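Ticket 147: Second hand unit, quote from Plastness
Status: Open, waiting on vendor
Category: Purchasing / produce display cell
Opened: 14th August

Request
Ostedach wants a second pair of hands ordered before the budget closes. I'm not signing that yet. The quote assumes 46 picks an hour on loose fruit and grapes. Our June log never got past 30, and that was with someone standing by.

Log
- Asked Plastness where the 46 comes from. Got a brochure.
- Asked again. Told it was measured "under typical retail conditions." No crate type, no fruit type, no drop count.
- Hivora quoted the service plan separately. Replacement glove skins are left out, and so are cables. Added both to the sheet as unknown.
- Szabó offered a 5 week rental of the same hands. Costs more per week, but we could send them back.

Needed before approval
Drop rate for grapes, per crate height. Price of one glove skin. Written answer on who pays if a finger plate comes off.

Recommendation for now: rent, don't buy. Will change my mind when I see numbers.

Attachment (1)
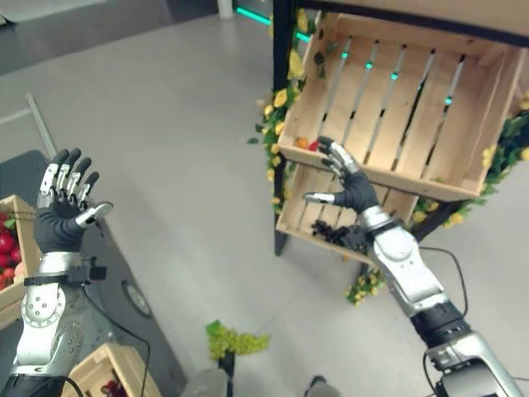 Right hand at the tilted crates, grapes in the lower one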